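Setting the Table with Bernice Dramani

I got to Bernice Dramani's place at 11 in the morning, which she had told me was the only sensible hour to talk about tables. "Too late for breakfast, too early for lunch, so everything's put away and we can start over," she said, and handed me a pile of placemats before I had my coat off.

If you've been to one of her table-setting evenings at Skorness, the little supper room behind the bakery, you already know how she works. She talks the whole time and moves things while she talks. I'd gone last July and come home wanting to throw out half my cupboards (I didn't, I threw out one gravy boat), and I'd been meaning to interview her ever since.

She grew up in a house with one good set of dishes and eleven people who might turn up for dinner. "My grandmother had plates for eight," she told me. "So three of us ate out of bowls, and we were the lucky ones! You can put anything in a bowl. Stew, rice, an orange. I still feel that way."

These days she owns 69 bowls. I know because it's written on a strip of masking tape inside the cupboard door, with 68 crossed out above it. Her husband, Kobina Dogbe, did the tape. "He thinks it will slow me down," she said. Kobina called from the next room that it had not.

Her favorites are white with a thin brown rim. She buys them from Peter Jurčo, a potter she met at a market, and she's picky about that rim. She has sent bowls back when the brown came out too wide. "You want a pencil line. When it's thick, you look at the rim and forget there's soup." I asked if Peter minded. "He sulks for a week and then he makes me a better one."

We spent a long time on placemats. Bernice likes stripes, and she likes them woven, and she has no patience for anything that has to be ironed. Her table at home is a pale wood, and she thinks a light table needs something a bit darker between it and the dishes. "White on blond wood looks like you haven't finished. Put down a stripe with some gray or brown in it and suddenly it's lunch."

Then there's the tray. I'd always thought of a tray as the thing you carry and then take away, but she leaves hers right on the mat with the bowl on top, square under round. I said it seemed like a lot of layers for one person's noodles. She laughed at me. "It's three things! Mat, tray, bowl. You have more than that on your bed."

She does have a reason, when pushed. Her friend Nabila Chraibi used to run the dining room at a small hotel called the Opoku, and they served every breakfast on its own tray. Nabila taught her to put the tray down first, get it straight, and only then bring the bowl over. Bring it in low, hold on to the side until the foot is flat, and let go last. I tried it with an empty one and set it down with a clunk you could have heard in the street.

"Again," said Bernice.

I did it four more times. The last one was nearly quiet – she said nearly, I would have said completely.

What about people who don't have the room, or the money? She got a little fierce here, and I liked her for it. "One bowl you love. Get it from a thrift store. The mat can be a dish towel folded in half. I am not telling anybody to go and spend 200 dollars." Her own tray was a secondhand find, and she likes a shiny edge because it catches the light in winter.

We finished with lunch, naturally, a peanut soup that Kobina had kept warm for us, and I scraped my bowl so thoroughly that Bernice offered me a second one. I said yes. Before I left I asked what she'd change about the way most of us eat at home, and she thought about it while she stacked the mats.

"Sit down," she said. "Put the bowl on something and sit down. My nephew Yaw eats standing at the sink like a horse."
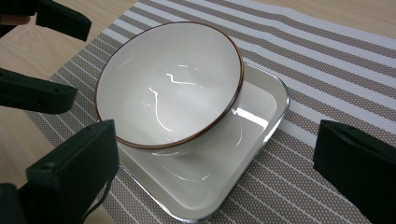
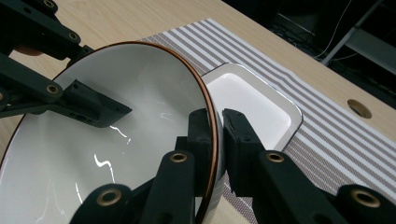
White bowls with the thin brown rim that Bernice is so particular about.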